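thread: I am decluttering the house before the move from Hikcombe to Dandembridge and I have decided to document it, because if I have to live through this then so do you

some background. The new place is smaller. I was told it was "cozy," which in Dandembridge means you can fry an egg without getting out of bed. Something has to go and the landlord says it can't be me, I signed

rule one, which I set for myself in May with great confidence: everything I own gets a basket. Keep, donate, trash, and a fourth one labeled "later." Later is now the largest category of thing in my home

I bought the baskets from the housewares place on Lanz Street. White plastic, slots in the sides, stackable. The woman at the register asked if I was organizing a classroom. I said no, just myself. She gave me a look and a coupon

kitchen drawer results so far: three can openers, none of which open cans. A key to something. A second key, possibly to the box the first key is for. Birthday candles in the shape of the number 7, two of them, for all those 77th birthdays I host

I kept the candles. I'm not made of stone

the cable drawer I'm not going to talk about

ok I'll talk about the cable drawer a little. There is a charger in there for a phone I dropped in a lake. I have moved that charger through four apartments. It has seen more of this state than my parents have

tried to sell a few things online. Listed a perfectly good lamp. First message: "is this available." Yes. Second message, same person, two days later: "is this a lamp"

it did sell in the end. Then I drove past the Bradden thrift barn on the way home and came out with a different lamp. We're calling that a wash

anyway. After one entire evening of sorting, four hours, two podcasts and a frozen pizza, I'd like to present the full contents of the Keep basket
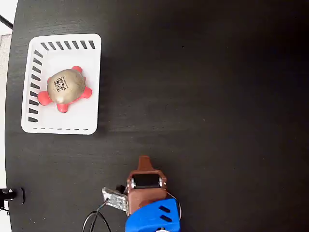

one (1) turtle. gold shell, very shiny, whole basket to himself

he's a squeeze toy. There's a little logo printed on his shell, which makes me think he was a giveaway from a conference or a bank or some outfit that wanted me to feel calm about its fees. I've had him so long that the advertising has stopped working

I'd like to say he's sentimental. I don't remember getting him. He was at the back of a shelf behind the board games, looking like he owned the shelf

so why does the turtle stay when the bread machine goes? The bread machine made one loaf, in winter, and it had the density of a curling stone. The turtle has never promised me bread

several of you are asking if he has a name. He does not. If I name him I'll have to start naming things in the Later basket and then we're all finished

yes, the table's staying too. It's black, so it shows every speck of dust in a three-mile radius – I wipe it down, I turn around, I turn back, lint. Wouldn't buy it again. Can't face carrying it down the stairs to get rid of it, and I'm aware that I'll have to carry it down the stairs to keep it

moving quote came back, by the way. 2325 dollars. For that money I'd expect them to carry me as well

the other company said 170 but the guy hung up when I mentioned the piano, and I don't have a piano, I was only asking

update, 9 pm: Donate is full. Proud of this. Mostly mugs. You don't notice how many mugs you own until you try to wrap them in newspaper and run out of newspaper

update, 9:20 pm: took a mug back out of Donate. It was the good one. Don't look at me

update, 10 pm: took out another mug so the first mug would have company. The system is under some strain

people keep recommending the thing where you get down to 100 possessions total. I have a hundred possessions in the glove compartment and most of them are napkins

tomorrow is the linen closet. I own five fitted sheets and I couldn't tell you what size any bed in this house is. Will report back if I find the floor

current standings: Keep, one turtle, two mugs, two candles. Later, everything else

if anyone wants a bread machine, it's heavy, it's free, and I'm not answering "is this a bread machine"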